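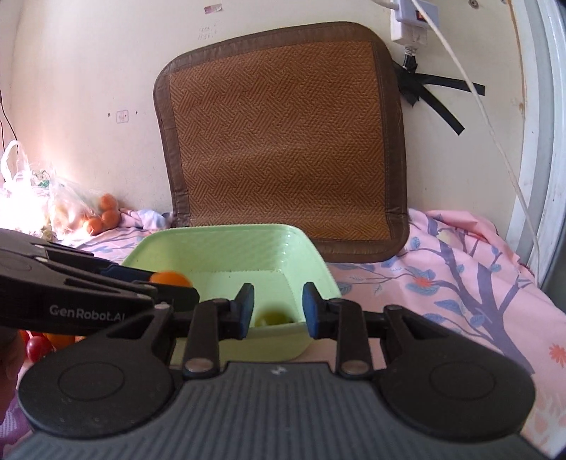
Um programa de robô precisa responder a uma pergunta que parece boba de tão fácil: onde está a bola? Você olha e pronto, já sabe! Para o computador, uma fotografia é uma tabela enorme cheia de números, e cada número diz se um pontinho é claro ou escuro, mais vermelho, mais verde ou mais azul. Agora pense na bola laranja que está pertinho da borda da cesta verde. Ela é redonda e laranja, e as laranjas pequenas ao lado do saco plástico também são! E as florzinhas do lençol? Laranja de novo! Se o programa procurasse só pela cor, podia tentar pegar uma flor estampada no pano. Imagine a garra beliscando a cama, toda confiante.

Primeiro, enxergar

A parte do programa que entende imagens se chama percepção. Ela aprende com exemplos, muitos exemplos. Na oficina Iltwood, a programadora Rebecca Greco começou com 600 fotos de bolas, frutas, cestas e panos. Em cada foto, alguém desenhou um contorno em volta dos objetos e escreveu o nome de cada um. O programa olhava a foto, dava um palpite e comparava com a resposta certa. Errou? Ele mudava um pouquinho os seus números internos e tentava outra vez.

Depois de muito treino, ele passa a juntar pistas: a cor, a forma, a sombra, o brilho da casca, o tamanho. Uma flor impressa no tecido não faz sombra no lençol, e uma laranja de verdade faz. Que pista boa!

Mesmo assim o programa não fala "é uma bola" com certeza total. Ele dá uma nota para o palpite. Nota alta, pode seguir. Nota baixa, é melhor olhar de outro ângulo.

Depois, planejar

Saber onde está a bola ainda não leva ninguém até ela. Entra em cena o planejador, e essa é a minha parte favorita! Ele inventa um caminho no espaço, como quem resolve um labirinto sem paredes desenhadas. Se a bola está dentro de uma cesta, a garra tem que descer por cima, com os dedos abertos, sem bater na borda. E precisa caber lá dentro.

O planejador da Iltwood se chama Skosach. Antes de qualquer coisa se mexer, ele testa uns 302 caminhos dentro do computador, num mundo de faz de conta, e joga fora todos os que dão trombada. Entre os que sobram, escolhe um curto e suave. Tudo isso leva menos tempo do que você leva para amarrar o tênis.

Por fim, controlar

O plano diz "feche os dedos em volta da bola". Mas com quanta força? Se apertar pouco, ela escapa. Se apertar demais, e for um tomate-cereja, temos molho!

Quem cuida disso é o controle, a parte mais ligeira do programa. Ele repete a mesma conversa 60 vezes por segundo:

Onde estão os dedos?
Onde deviam estar?
Quanto falta?
Então mexa só mais um tiquinho.

Você faz igual quando enche um copo de água até a boca. Seus olhos vigiam a água, sua mão vai inclinando a jarra mais devagar, e você para na hora certa. Os engenheiros chamam isso de malha fechada, porque a informação dá a volta e retorna ao começo.

Experimente em casa

Chame um amigo e separe uma tigela, uma bolinha e uma laranja. Um de vocês é o robô e fica de olhos fechados. O outro é o programa e só pode usar estas ordens: frente, trás, esquerda, direita, sobe, desce, abre, fecha. O robô só obedece!

Tentem colocar a bolinha na tigela. Na primeira vez, Paavo Tikkanen, que programa robôs há 13 anos, esqueceu de dizer "abre" e ficou com a bolinha presa na mão do robô. Anotem as ordens que funcionaram, mudem a tigela de lugar e usem a mesma lista de novo. O que aconteceu? Agora troquem de papel e deixem o programa corrigir as ordens enquanto olha para a mão do robô.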